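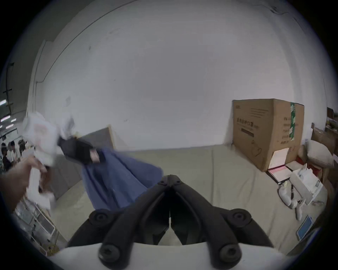 The black fingers of the hand gripper, with blue cloth beside them.

On Thursday, April 28, 2022 we visited the workshop of Dudo, where I wished to learn how the hand grippers are looked after. The fingers are fixed with large round bolts, and our guide told us these are checked after every 500 grips. A loose bolt makes the tip wander, and then thin cloth is lost. Two spare fingers are kept ready for each tool.
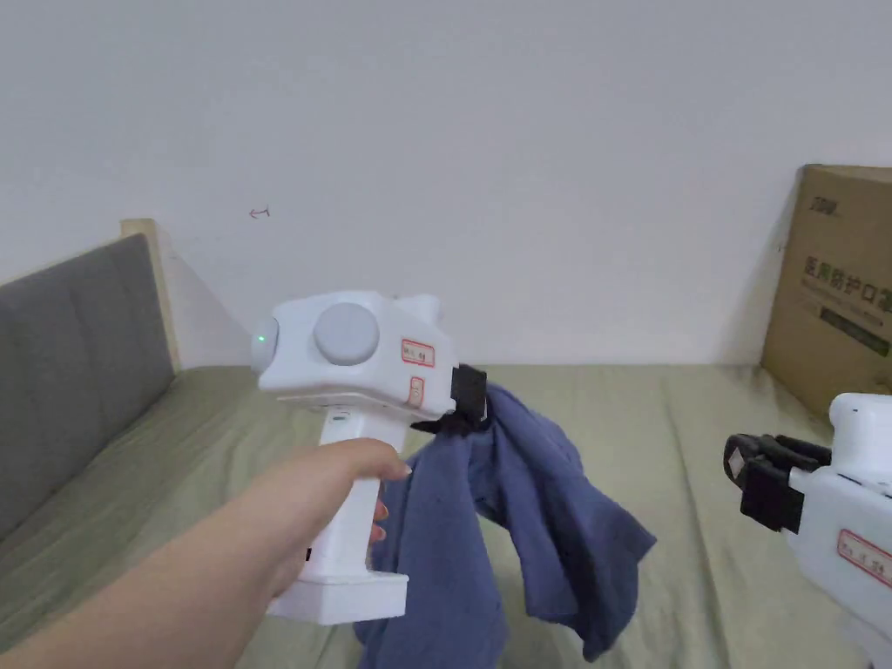 Fasus Visits – Issue 2, p. 33

In the cloth cell a person holds the gripper by its white handle and closes the jaws on a blue cloth. The small lamp at the rear was green. At Cumby they clean the jaws with a dry brush only – water is forbidden – and Dudo has taken over the same rule. I asked about the dial on the side, but the answer was too quick for my notes. The next visit is to Hoani, in June.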